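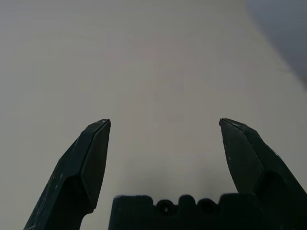 Source: Clisness collection, wrist camera stream. Credit: MacPherson Laboratory.

3/17/23
Thérèse Friesen and Océane Perron

4. Data Collection

4.1 Task and workspace

The Clisness set was gathered to train a two-arm policy on a single family of tabletop tasks: placing small, mostly elongated items into an open case. The family was chosen for its tight tolerances. A marker released a few millimeters too far back comes to rest on the rim of the tray, and a policy trained only on larger objects has no examples from which to learn the correction. The earlier Pistberg set, which we use as a baseline in Section 5, contains blocks and cups only.

All demonstrations were recorded at the Brirovach site on the same table. The case is placed between the two arms with its lid open and the hinge on the far side. Its position is drawn from a grid before each episode, and its rotation is left to the operator within a fixed range. The loose items are then set out by hand. We did not use a jig for them, as trials in December with a jig gave starting positions so regular that the policy learned to ignore the head image during the reach.

The arms carry two-finger grippers with tapered tips. The taper helps when picking up thin items from a flat surface, but the contact patch is small and an item held away from its center tends to turn in the grip. Operators were told to leave such turns in the recording and correct them with the other hand if they could.

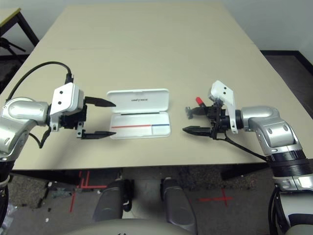 Figure 3. Head camera view of the workspace, with the two grippers on either side of the open case.

4.2 Recording

Each episode consists of the head image, the wrist images, the joint positions of both arms, and the commanded gripper openings. The streams are stamped on arrival by one clock and aligned after the session. Alignment by nearest stamp was sufficient for the joint data. For the wrist images it produced occasional repeated frames, which we kept, and a flag in the episode file marks where they occur.

The head image covers the tabletop, both grippers, and parts of the robot's own body at the lower edge. We considered masking the body and decided against it. In a test on a subset of 52 episodes, masking made no difference to grasp success and added a step that had to be repeated at run time. Background furniture and floor were left in the image for the same reason. The wrist image is used without cropping. The fingers are visible in it at all times, and the model can read the gripper opening from the picture as well as from the commanded value.

Exposure was fixed at the start of a session. The white case and the pale tabletop are close in brightness, and with automatic exposure the front rim of the tray faded whenever an arm passed over it. Fixed exposure reduced this, at the cost of darker detail on the fingers. We accepted the loss because the rim matters more for placement.

4.3 Operator procedure

Two operators worked in alternation, one driving the arms and the other resetting the table. An episode opens with the grippers apart and clear of the case. The operator picks the first item with whichever hand is nearer, moves it over the tray, lowers it, and opens the fingers. If the item comes to rest across the rim, the operator may push it in with either hand. The episode ends when every item in the list lies inside the tray or when the time limit of 300 seconds is reached.

Both arms may be active at once. In practice, operators new to the system moved one arm and parked the other, and their early episodes show little use of the second hand. After 22 practice episodes, most of them began to steady an item with one gripper while adjusting it with the other. Practice episodes are stored separately and were not used for training. 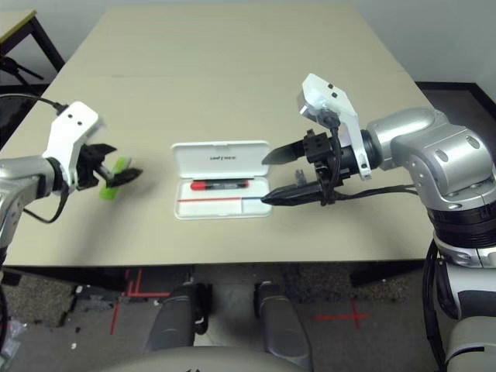

22 min read

4.4 Object variation

Items differ in length, thickness, and color. Markers with a thick barrel are the easiest to grasp and the easiest to place, since they settle into the tray without help. Thin pens are harder. They roll when touched by one finger before the other, and one end may remain outside the tray after release. Flat items are simple to place but can only be lifted reliably by their edges.

Color was varied so that the policy would not tie a grasp to a particular hue. The set includes bright items, which stand out against the table at any distance, and dark ones, which are easily confused with the black fingers when seen from the head. Errors in the second group were frequent enough in the first version of the model that we collected a further 200 episodes with dark items only.

Small items standing on end were added last. They require the fingers to close at a set height above the table, and a slight error in the approach knocks the item over.
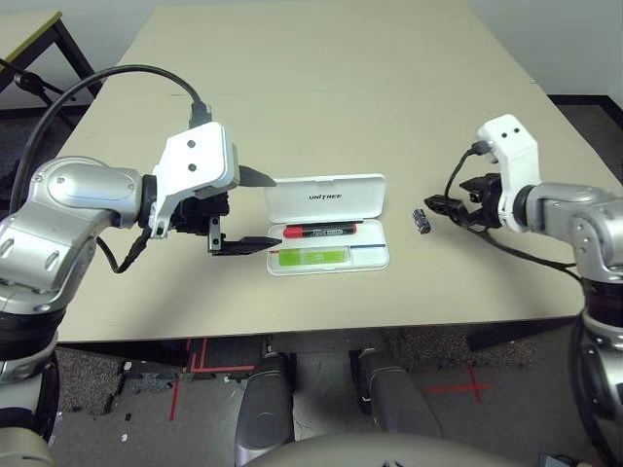 For these items the head view alone gives a weak estimate of distance along the approach, and the operators reported relying on the wrist view for the final stretch. We therefore gave the wrist stream a higher weight in the loss during the last part of each reach. The effect of this choice is examined in Section 5.3.

4.5 Screening

Every episode was reviewed once by a person who had not recorded it. Episodes were removed if a stream was missing, if a hand entered the view after the start signal, or if the case had shifted so far that the lid left the reach of both arms. Failed grasps were not grounds for removal. A failed grasp followed by a second attempt was labeled as a recovery, with the start of the second attempt marked by the reviewer.

Disagreement arose mainly over items left partly over the rim. The final rule counts an item as placed only if both ends are inside the tray when the grippers have withdrawn. Episodes reviewed before the rule was adopted were labeled again.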